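Call for participants: does tidying advice do anything?

Skondari is looking for 50 adults to sort toys at a table for one morning and then tell us whether the advice they were given made any difference. We suspect it made very little. If you think the same, please apply. If you swear by a method, apply as well, and be ready to have it questioned.

The background is simple. I have read a good deal about tidying children's things and most of it reads like selling. Keep what you love. Sort by size. Sort by type. One in, one out. A firm called Jarkmont will sell you a set of labelled tubs and a booklet that says family life will be calmer by October. I bought the tubs. They are in the loft with the toys still in them.

So we would like to watch ordinary people do an ordinary job. You will get a table, a mixed lot of soft toys and small bits, and one page of instructions taken from a tidying guide. Some people will get no page at all and can do as they please. Soft toys were chosen on purpose: they don't stack, they don't fold, and most guides go quiet when they reach them.

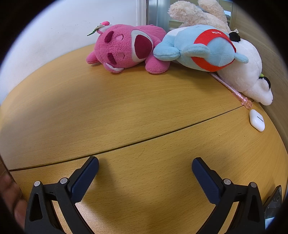
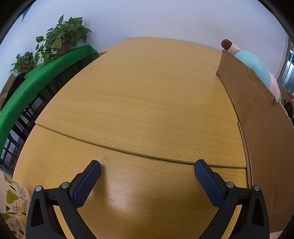
The wooden tabletop at Vomness. Soft toys along the far edge in the first picture, potted plants on the green ledge in the second.

What we ask of you

One session of 53 minutes, sitting or standing as you like. Then a short talk with one of us about what you did and whether the page helped. You can say it was rubbish. A follow-up form comes by post a month later and asks about your own cupboards.

Who can take part

Anyone over 18 who lives with children's toys, or did until recently. Grandparents very welcome. We can't take people who tidy homes for a living, or who have written a book about it.

What you get

A 4,000-point Farina voucher card, good in the café downstairs, and your bus fare. A further 1,000 points if you send back the form. No tubs.

What we don't promise

A tidier house. We may well find that the people with no instructions do just as well, and if so we will print that.

To apply, write a few lines to Viola Palumbo at Skondari, Vomness, saying which mornings suit you and what the worst piece of tidying advice you ever followed was. Posted Fri 4 January. Places will be filled as replies come in.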